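Guest FAQ for the Vutside cabin

Do I need to bring towels?
Nope! I leave bath towels for everyone, plus a microfiber one for the lake.

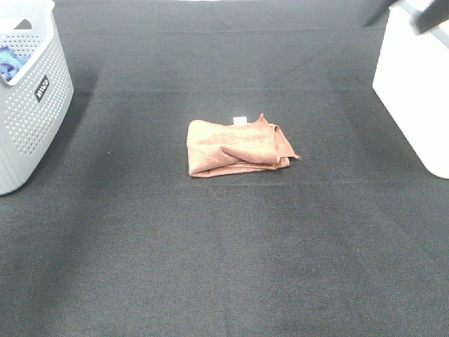
How do I get in?
The key box is by the side door – I'll text you the code that morning. Check-in starts at 3, and I'm pretty relaxed about it if you call first.

Can I bring my dog?
Sure, it's $30 per stay. Please wipe muddy paws before the couch.

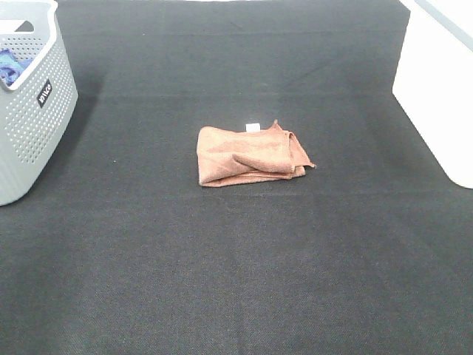
Two dogs are fine too, but ask me before you book. June fills up fast!

– Carleen Hinds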